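Grellurton-users mailing list
Thread: wrist cam depth + grasp scoring, sim only

From: Ilham Majimbun
To: grellurton-users
Date: December 26, 2022
Subject: Re: planner picks grasps wider than the gripper??

Quick one before I lose the desk to visitors. Replying inline, sorry for the mess.

Farah Pasaribu wrote:

> Hi all,
>
> Moved our pick cell from the old Jugah build to the new one last week and the
> grasp planner has gone strange. Sim only so far, haven't touched the real arm.
>
> Symptoms:
>
> - arm gets to the pre-grasp pose fine, fingers open, then the planner sits
> there and asks for a new view. And again. And again. It gives up after 7
> tries and the run is marked as failed
> - when it does return a grasp, the width is nonsense, wider than the fingers
> can open
> - only happens with the big purple part. Small parts in the same file are ok
>
> I've tried turning the score threshold down (no change) and swapping the
> segmenter back to the old weights (slightly worse). The planner log just says
> "no valid candidates" and nothing else, which isn't much to go on.
>
> Is this a known thing with the new build? Config is the stock one out of
> Flaltenen apart from the camera mount offset, which I measured off our model.
>
> Second question, less urgent. Is there a way to replay one failed run without
> starting the whole batch over? Takes us most of a morning every time.
>
> Thanks
> Farah

Not quite known but I can get the same thing here. Took me a while as my stock config was not stock any more, had a leftover override from Rastaleck sitting in my home folder. Check you don't have the same. If you ever ran the Rastaleck demos you probably do.

Ok so. Causes, as far as I've got.

1. View is too close at pre-grasp

The new build changed the default standoff. Used to be measured from the fingertips, now it's measured from the wrist flange, same number in the file. So everyone got moved in closer by the length of the gripper without being asked. For a small part you don't notice. For a big one the camera has basically nothing to look at except the part.

My wrist cam render from run 269, stopped at the pre-grasp pose: 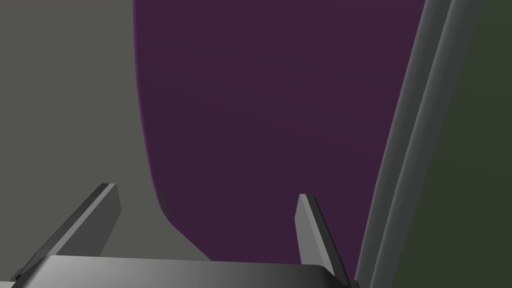
2. Segmenter gives you a mask, planner doesn't check if the mask is whole

The purple goes right off the top of the view. So the mask touches the image border and the planner treats the border as if it were a real edge of the part. Fits its box to that and you get a rubbish width. The only honest outline it has on the left is that long curve, and on the right it's got the grey bar, which is not the part at all.

There is a flag for this, reject_border_masks. It's off by default in the new build. I think it should be on, and I'd like it to print a proper reason in the log as well. "No valid candidates" covers about 11 different failures at the moment and they all need different fixes.

Turning your threshold down won't help by the way. Width check happens before the scoring, so the candidates are gone before the threshold ever sees them.

3. The re-view move is tiny

When the planner asks for a new view it rotates the wrist a bit and stays at the same distance. Fine if the trouble is glare or a finger in the way. Useless if the part overfills the view, you just get the same purple from a slightly different angle. Then it counts that as a try. Hence your loop.

What I'd do, in this order:

- set standoff_frame: fingertip (puts back the old behaviour, one line)
- reject_border_masks: true
- in the review block, change mode from rotate to retreat, leave the step size alone
- clear the cached masks before you run again!! I forgot this and lost an hour staring at old results

With the first two on, mine stopped returning the silly widths. Haven't done enough runs with retreat to promise anything. It does back off along the approach axis like it says it will, that much I've watched.

4. Finger mask

Seperate thing but you'll hit it. Both fingers are always in the wrist view and there's a fixed mask which cuts them out of the depth. That mask was drawn for one opening width. Spread them wide and the mask is in the wrong spot, so you lose good depth in the middle and keep finger depth at the sides. The right finger is the bad one for me, as it overlaps right where the part meets the grey bar, and that's the very corner the planner wants for its box.

Proper fix is to draw the mask from the joint state every time you grab an image. Flaltenen has a node that does it but it's not in the stock launch file. Name is something like live_finger_mask, I'm on the wrong machine to check. It does want the gripper model loaded under the same name as in the planner config or it silently does nothing. Yes I found that out the slow way.

5. Your camera offset

Please double check this. If you measured it off the model, make sure it's from the flange and not from the palm face. Two of us here got it wrong the same way. You can tell fairly fast – overlay the point cloud on the fingers in the viewer, and if the cloud fingers sit in front of the model fingers the offset is out. If they line up, leave it be.

On the colours: I wouldn't bother going back to the old weights. The purple against the light grey is about as easy as it gets, and the mask on that side is clean in my run apart from one small nick on the left edge, dark little spot, could be a notch in the mesh or just shadow. I haven't opened the mesh to look. The olive area past the bar gets its own label and doesn't leak into the part. So the segmenter is doing its job, it's what happens after that's broken.

On the replay question. Yes you can, sort of:

- find the run folder, there's a state file in it saved at each planner call
- start the sim with --from-state and the path to that file
- add --hold so it stops before it plans, otherwise it blows straight past the bit you want to look at
- step it by hand from the viewer

Caveat, the random seed isn't in the state file. So same pose and same scene, but the grasp sampling will come out different each time. For this bug that doesn't matter, every sample is bad. For anything flaky you need to pass the seed in yourself, it's on the second line of the run log. I've got a half-finished patch that saves the seed with the state, will try and get it in by February but don't hold me to it.

Also for the batch, use --only with the run number and it'll skip the rest. Not in the docs. Should be in the docs.

Things I'd like from you if you get the time:

- your full config, including the bits you think you haven't changed
- one state file from a failed run, any will do
- does it still loop with the part turned end on? I have only tried the one pose

Don't send the depth dumps to the list, they're huge and the server will bounce them. Put them wherever you put the last lot.

Anyone else on the new Jugah build with large parts, can you try the standoff line and say if it changes anything for you? If it does for more than just me and Farah I'll open a ticket and ask for the old default back. Would rather have that argument with some numbers from other people's cells, mine is set up a bit oddly and I know what the first reply will be.

One more, before I forget. If you run with retreat on and your cell has a low ceiling or a camera mast over the bin, check your collision model has it in. The retreat move does get planned properly but only against what the model knows about. Ours didn't have the mast. Sim only, so no harm done, but I'd of been cross on the real arm.

Off until the new year after this, on and off. Will read mail but proabably not run anything.

Ilham

--
You are getting this because you subscribed to grellurton-users.
Reply to the list for everyone, reply to sender for just the sender.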